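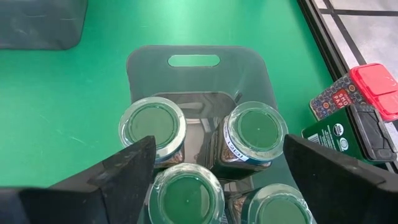

Four jars with green lids in a plastic bin.

Lesedcombe Pantry Labels

Version 2, August 6, 2019

Contents
What this is
Files
Columns
How the text was gathered
Known problems
Licence

What this is

A collection of the wording found on home-made pantry labels: jam, chutney, pickles, dried herbs, flour, pulses. It holds 900 labels typed out as plain text, one per row. There are no photographs of labels in the download.

It was put together for people who study everyday spelling and abbreviation, and for anyone making a label printing tool who wants real wording to test with. Version 1 came out in March and should no longer be used, as the date column was wrong for most of the pickles.

Files

labels.csv: all the rows
labels_check.csv: 80 rows typed a second time by a different person, for comparing
abbreviations.txt: short forms and what we think they mean
CHANGES.txt: what is different from version 1

All files are UTF-8 with Unix line endings. Fields with commas in them are quoted.

Columns

id: a number, never reused
text: the label as written, with a vertical bar for each line break
kind: one of 5 values (preserve, pickle, dried, baking, other)
date_written: the date on the label, exactly as the writer put it
date_clean: year and month where we could work them out, otherwise blank
language: two-letter code

Spelling is left alone. If a label says "rasberry", the row says "rasberry". Crossings-out are given in square brackets. Words we could not read are marked with a single question mark, so a row that is nothing but a question mark is a label where the ink had gone.

How the text was gathered

People in and near Lesedcombe copied out their own labels on paper forms, or sent them in by email. Names and addresses were taken out before typing. "Mum's" and similar words were kept.

Known problems

Preserves make up more than half the rows. Baking is thin.
Many writers put only a day and month, so date_clean is blank more often than we would like.
Some spreadsheet programs turn "3/4" into a date when the file is opened. Import the text column as text.
"Marm." is used for both marmalade and Marmite. Check the kind column before counting either.

Licence

Free to use, share and change, with credit to Lesedcombe Pantry Labels. Corrections are welcome; please quote the id of the row.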